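Bottles, lids and the great February clear-out

Quick one this month as I'm typing between drop-off and the dentist. The shelf above the kitchen sink at the hall is full again. Drink bottles, mostly. Lids in one tub, bottles in another, and hardly any of them matching. We had a go at it Wednesday arvo and got 11 back to their owners, which leaves plenty.

If you've lost one, come and look before the end of term. After that they go to the op shop on Cabral Street, lids or no lids. Names on the BASE please, texta on the side comes off in the dishwasher. Heledd Kemeys has the label maker and will do yours for 50 cents, money to the garden fund.

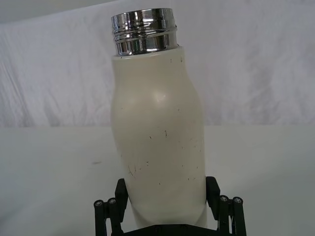 KITCHEN & CUPBOARDS

Cream insulated ones like this, with the metal screw neck: check the scratches. Scuffs are as good as a name if you know your own bottle. Small dark marks, lower and middle part of the body. No cap on it. If there's a spare cap rolling round the bottom of your bag, bring it in and we'll try the thread.

While we're on it, cleaning. Nahuel Riquelme swears by bicarb and hot water, left overnight, then a proper bottle brush. Leave the cap off till it's bone dry. Don't use steel wool on the painted ones, it takes the finish off. For the rubber rings, pick them out with a teaspoon handle and soak seperately. Yes even if they look clean. Especially then.

Brush is on the hook by the urn. Please put it back on the hook. We've bought 2 since Christmas.

Also wanted for the kitchen: tea towels, a decent colander, somebody with a drill to fix the pantry door. Ring the office or leave a note in the red folder.

Comments

Jan P.
Cream one could be my son's, his has been dropped on every footpath in town. Will bring his cap in tommorow.

Mick
Can vouch for the bicarb. Got a year of cordial out of mine.

Trish from playgroup
Is the label maker there mornings or only after lunch? I've got four lunchboxes to do as well

Heledd
Mornings til 11 Trish, bring the lot!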